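Workshop notebook, June, started just after the first tea

Back on the hide glue. The Clorkis batch has been soaking since last night and swelled up beautifully, like fat little frogspawn, so I drained off the spare water and got it into the pot before anyone could talk to me. 100 grams dry to begin with, which is far more than I need for two chair joints and a bit of veneer (I always make too much, then feel guilty and glue things that didn't need gluing).

The old Modach heater still overshoots. I turned the dial back a bit further than the pencil mark and it settled nicely after a while. Must redo the pencil mark! It's been wrong since we moved the bench to the window side and I keep telling myself I'll remember.

Been thinking about worktops too, for the finishing corner. Glue drips come off a hard smooth top so much more easily than off bare boards, and I do like a bit of veining. 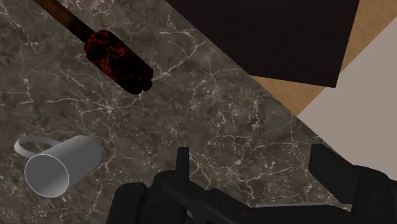
Dark brown and grey marble top, rendered view, with a mallet-like thing lying on it.

Anyway, glue. First test joint was two offcuts of beech, rubbed together, no clamp. Went tacky far too quickly, so I warmed the second pair on the radiator shelf first and that gave me loads more time to slide them about. Second pair left overnight next to the first, labelled on the back this time. The Uvel glue from the spring jar smells a bit stronger than the Clorkis and looks darker in the pot, but I can't say it grips any better. Jar 429 is the one to finish up first, it's the oldest.

Scraped the chair sockets clean while the pot was coming up. Whoever mended it last used something white and rubbery and it took me until lunch to get it all out, bit by bit, with the little chisel and a lot of muttering. Hendriks still haven't sent the 400 grit paper, so the veneer will have to wait.

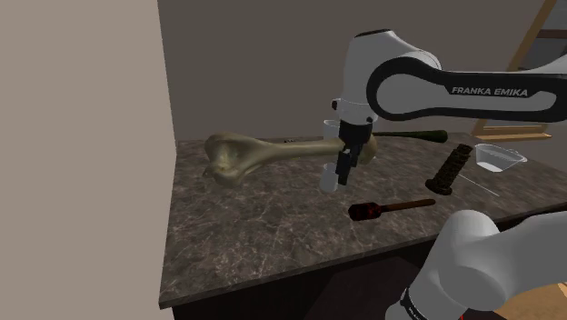
Can leftover hide glue be warmed up again the next day?
Once or twice is fine if it's been kept covered in the fridge, but it gets weaker each time, so save it for small jobs.

Put the rest of the pot in the fridge, bottom shelf, lid on. Please don't move it next to the milk again. Left to do: knock the test joints apart, cut 14 more beech offcuts, ring Hendriks about the paper.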